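**Zilteo, wrist-camera policy release: two stars out of five**

The claim is that Zilteo learns desk tidying from wrist video alone, blur and all, with no cleaned-up frames and no second camera. I ran the released weights at our lab in Mireston for most of September. The write-up reports 41 successes in 100 trials on cluttered desks. I got 16, on the same gripper type, and I was generous about what counted as tidied.

My main complaint is the blur result. They say training on smeared frames makes the policy sturdier when the arm swings fast. Maybe so, but the comparison run saw fewer demos, so I can't tell what the blur itself bought them.
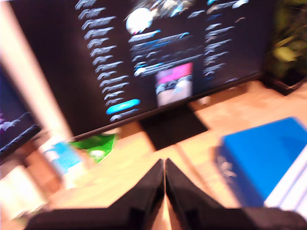

Fatima Omoregie disagrees with me on this, and wrote back that the demo gap was only 12 episodes, that her own rerun with matched data kept most of the gain, and that I should slow the arm down before blaming the method. Fair, though her rerun used one desk.

Setup was painless and the logs are easy to read. I'd still wait for the matched numbers before building on it. Hakell's older baseline did no worse for me on boxes, and it trains overnight.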